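Search news releases Enter keyword Go

Newsroom > Business IT > Workstation refurbishment

Okel extends desktop workstation refurbishment to processor-level service

Okel is adding processor removal, inspection and refitting to its refurbishment service for used desktop workstations. The new stage opens in April at the company's Zarora workshop and covers tower machines with a single processor socket. Until now, units with suspected processor or socket faults were graded as parts stock and dismantled.

The service is sold to resellers, training providers and local authorities that retire towers in batches. The minimum batch is 20 units. Towers are received, given an asset number and laid on their side with the panel off. Boards, drives, cabling and power supplies are looked over in that position before any part is taken out.

0 comments 14 shares

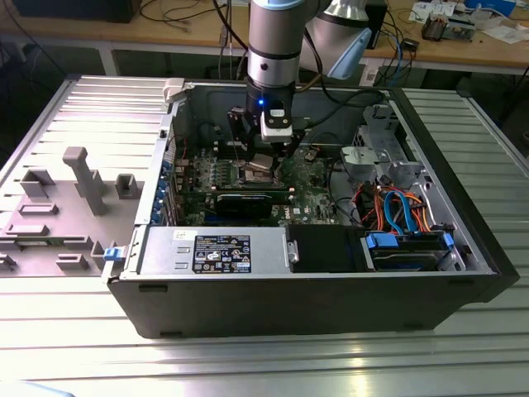 Does a customer need to remove the drives before sending a batch?

Drives may be left in place. Okel logs each drive by serial number on arrival and erases it or returns it, according to the option chosen on the order form. Machines sent without drives are accepted at the same rate, provided the trays and brackets are included.

Scope of the processor stage

The stage begins once the heatsink is off. Old thermal compound is cleaned from the heatsink base and the processor lid, and the lid marking is checked against the asset record. The load plate is then released and the processor is lifted straight up. Sliding or tilting it over the socket is not permitted under the workshop procedure, as the contacts bend easily and a bent contact can show up later as a missing memory channel or a failed start.

Sockets are inspected under magnification. A socket with damaged contacts is referred to the customer with two options: board replacement at a fixed price, or return of the machine in parts. Okel does not straighten contacts on boards that are to be resold.

Replacement processors are matched to the board by model and stepping code, and the board firmware is brought up to the level the processor needs before the change is made. The part is kept in its tray until the socket has been passed. 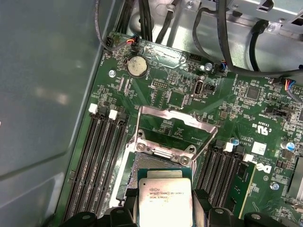
Identification is the step at which most batch errors arise. Two processors of the same family fit the same socket and differ in clock speed, core count or supported memory, and asset lists supplied with retired equipment often give the family name alone. Okel therefore records the full lid text. A part reading INTEL XEON E5-1630 v3, with SR20L and 3.70GHZ on the second line, is entered in exactly that form, and the entry is carried through to the test sheet and the label on the finished machine. The coin-cell battery on the motherboard is replaced in every unit as a matter of course, and the clock and firmware settings are entered again afterwards.

Testing and grading

After refitting, each machine is started with one memory module and then with the full set. All memory slots are tested in turn. A load test of 10 hours follows, with processor temperature logged throughout. Units that pass are graded on the condition of the case only, as every unit sold must meet the same electrical standard.

Fans, air shrouds and cable runs are put back to the maker's layout. Power and data cables are kept clear of the processor area and the drive release tabs must move freely. Missing tabs, latches and shrouds are replaced from parts stock where a match is held. The customer is told before work continues where no match is held.

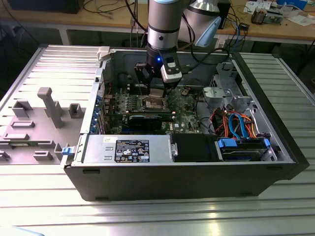

Availability and terms

Venter, which handles collection for Okel, will accept bookings for the extended service from the start of April. Planned capacity at Zarora is 200 towers a month. Standard turnaround is 14 working days from receipt, excluding any time spent waiting for a decision on board replacement.

Test sheets are supplied through Nito, the company's online record system, and can be downloaded by asset number or as a single file for the batch. Existing account holders keep their current login. Processor work is charged per machine and appears as a separate line on the invoice.

Rack servers, laptops and towers with two processor sockets remain outside the service.

Share this release 20
Comments (0)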